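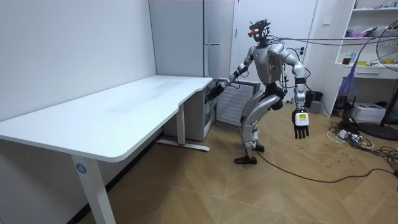
Le bureau 4, un bras tendu vers le meuble et des câbles partout.

Vendredi 5 mars 2021

On me demande si l'humanoïde « marche ». Ça dépend de ce qu'on appelle marcher. Depuis février, j'ai refait 3 fois le réglage de l'équilibre, et je ne lui confierais toujours pas une tasse. Le contrôleur Wargate promet sur sa fiche une prise en main en 2 heures - j'ai cessé de compter les soirées. 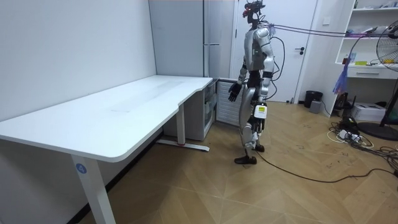

Ce qui m'agace le plus reste le câblage. Un robot qui traîne ses fils n'a d'autonome que le nom, et chaque pas de côté m'oblige à surveiller le parquet. J'ai commandé chez Sustard une gaine souple à 132 euros, port compris. Je la trouve chère et je doute qu'elle tienne.
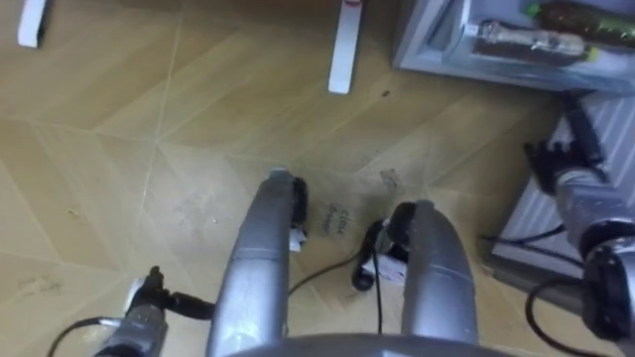 Même méfiance pour les mains. Fermer des doigts dans le vide, tout le monde sait faire. Attraper une bouteille couchée au fond d'un tiroir, c'est autre chose, et je n'ai encore vu aucune démo convaincante là-dessus, la mienne comprise. Prochain essai avec les seuils de couple baissés.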